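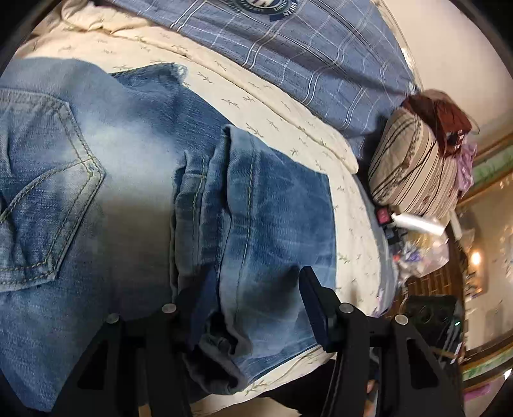

Products > Hand-held capture > Skitbridge gripper

Skitbridge hand-held gripper for cloth handling data

Skitbridge is a two-finger gripper that a person carries and works by hand. It records demonstrations of folding, lifting and straightening clothes in ordinary rooms, and the recordings are used to train a policy for a robot arm with the same fingers. No arm is needed on site.

The fingers are black, with triangular cutouts. Replacement fingers and pads are sold separately.

Method

The current training set was recorded for Skitbridge by Luranham and holds 286 demonstrations from 19 homes. Operators worked on beds, sofas and tables with whatever was already on them. Each demonstration starts with the garment as found and ends when the operator opens the fingers and backs away. Jeans, towels and shirts make up most of the set.

Result

The policy was tested on an Azar arm in a home left out of training. It finished 77 percent of folds on jeans and towels. A policy trained only on a bare lab table, with the same number of demonstrations, finished 18 percent. Most failures were at thick seams and cuffs, where the fingers closed on one layer and slid off the next - a wider pad is being tested for this. Shirts with buttons were not part of the test.

Supplied with

Gripper, one pair of fingers, one pair of pads, charging cable, printed setup sheet. The training set is a separate download for registered owners.

Ordering

Skitbridge is made and sold by Trisamico. Units ordered in January are shipping now. Lab orders of more than one unit are quoted on request.

Page updated 2019-02-16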